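Call for Participants: Remote Operation Study, Household Manipulation in Simulation

The Ekstead Institute invites adults to take part in a paid study of how people guide a robot arm through kitchen tasks. The study is part of the Frota project, which compares policies trained on demonstrations from first-time operators with policies trained on demonstrations from experts. An earlier phase collected 2279 demonstrations from 26 operators. 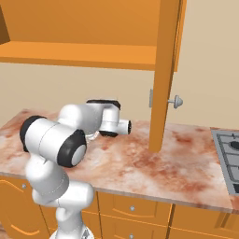 Simulated kitchen with robot arm, counter and stovetop.

Participants will control the arm with a handheld device while viewing the kitchen on a monitor. Tasks involve reaching, grasping and placing household items. Each session lasts 70 minutes, including training and two breaks. No experience with robots or video games is required. 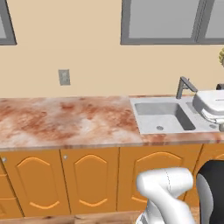
Sink area of the simulated kitchen.

Eligibility
Applicants must be 18 or older, have normal or corrected vision, and have full use of at least one hand. Persons who took part in the earlier phase are not eligible.

During part of each session, the monitor will show only the view from the gripper. Operators will be asked to judge distances to items on the counter before moving toward them. 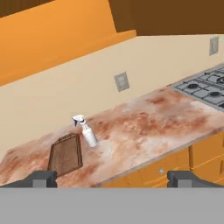

Responses in this part will be compared with those given using the wider room views. Control inputs and task times will be recorded under a participant number. Participants may withdraw at any time without penalty.

Location and Applications
Sessions take place at the Rimby campus, Werlow Building, Room 103, through the end of July. Application forms are available at the Werlow Building reception desk.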